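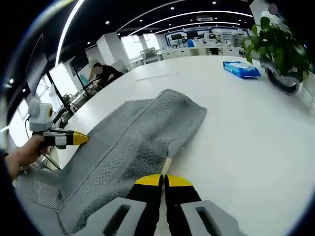

Filed under: Lab notebook / Open days

May 15, 2021

Open day, and my feet are killing me. Writing this up before I go home or it won't get written. First visitors came in while I was still hunting for the extension cord (it was in the drawer with the label tape, where I put it in October so I'd be sure to find it). Aniela Pawłowska took the welcome talk and kept it short, bless her, and then sent everybody over to the towel table in groups.

The towel was a good pick! We went back and forth on it all week. I wanted the thin dish cloths because they're easy to pinch, but Aniela said people should see something from their own bathroom, and she was right. The terry one with the raised pattern down the middle gives you something to talk about too. You can ask people where they'd grab it, and almost all of them go straight for a corner, and then you hand over the two grippers and let them find out what it's like to hold a corner without fingertips. Lots of laughing. One man from Brarkness folded his in half, very slowly, didn't say a word the whole time, and then asked if he could go again.

Format that worked: short demo by me, one lengthwise fold, one fold across, then a visitor tries. We'd planned 80 demos' worth of time slots and that was silly, we dropped the slots before lunch and let people line up. Two kids wanted to race. I let them. Do not let them next time - the left gripper's cable got yanked and I spent the break checking the connector. It seems fine, but somebody please look at it on Monday with fresh eyes.

Things I kept getting wrong:

Squeezing too early. If I close before the tips are down on the fabric I get the top loops and nothing else. Press, then close. I know this and I still did it in front of the Mühlbauer people.

Talking while folding. Can't do it. Anastasia Antoniadis ended up narrating for me in the afternoon and it was so much better, she explains the hand-held side really well (you do the job with the grippers, the recordings go to training, later on the arm gets a turn). She also had a nice answer for the lady who asked if it would ever do fitted sheets. The answer was "not this year."

Leaving the second layer bunched on the left. It looks like nothing, but the cross fold comes out crooked every time. Flatten it first, even if people are waiting.

Wulleo sent two of their folks and they mostly asked about the finger pads, how often we swap them and whether the yellow ones wear differently from the old set. I said I'd send our notes. So - send the notes. They also want to know if we'd bring the table to their place, and I said ask Aniela.

We printed 600 flyers and I carried most of them back to the closet. 60 would have done it.

To do: connector check, notes to Wulleo, wash the towels (all of them, many hands today), new sign for the door with the arrow pointing the correct way.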